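## 4.3 Showing a pick by remote control

Before you begin, read section 4.1 and check that the emergency stop is within reach of your hand.

1. On the Allomeo start page, choose **Teach**, then **Remote**.
2. Set the speed limit to 60 mm/s. Beginners should not change this value during the first session.
3. Put the mixed objects in the bin. They may lie in any position, also against the walls.
4. Move the arm over the bin with the left stick and wait until it stands still.
5. Press **Record**. Demonstration numbers start at 1058 on a new installation – this is normal.

**Caution:** Watch the cable bundle when you turn the wrist. If it becomes tight, release both sticks and turn back slowly.

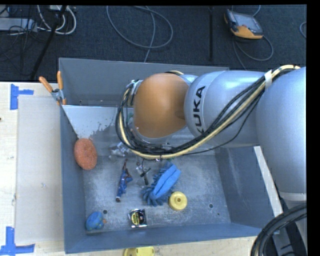

*Text: Feng-yi Pan. Checked by Eduardo Tolentino, Bresulier training office. April 14, 2022*

6. Lower the arm to the object you have chosen. Soft things, such as a cleaning mitt, need a slower approach than a tape measure.
7. Close the tool, lift straight up and stop above the bin walls.
8. Press **Keep** if you are satisfied with the movement, or **Discard** if not. A discarded movement can't be recovered.

**Note:** Do not repair a bad pick in the middle of the recording. The robot will learn the correction also – it is better to discard and start again from step 4.

The memory holds 2000 demonstrations. To copy them to another computer, see section 4.5.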